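Open day at the Mitbridge toy and household fair

In May I visited the open day in Mitbridge, which is held every year in the old market hall. I came by the morning train from Gallbridge and the ride takes 2 hours, so I had time to read the program. It listed 344 sellers. I knew already that I would not see them all.

The doors opened at nine. The front part of the hall was for kitchen goods and cloth, and it was very crowded near the coffee stand. I went first to the back, where the smaller makers from Rirnevwood have their places. They explain their work with much patience, also to a visitor who must ask twice for a word.
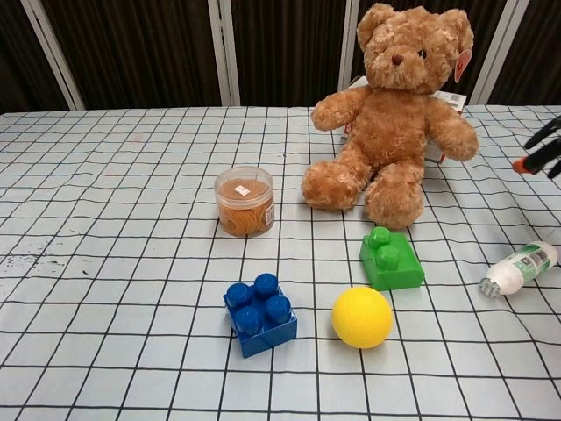 What I liked most was the talk about stuffing and seams at eleven. The speaker told us that a good seam should survive 1,000 pulls in the test, and that many cheap toys open much earlier. I did not know that the thread matters more than the cloth. Afterwards we could try the hand stitch ourselves — mine was not straight.

Lunch was soup and dark bread in the yard. The price was fair, but there were too few benches, and many people ate standing.

In the afternoon I stopped at Qaisi, a family firm that makes buttons. Their sample wall has 528 kinds, and I bought a small bag of green ones for my winter coat. Please bring cash if you go, the card machine there was very slow. My train home left at half past four.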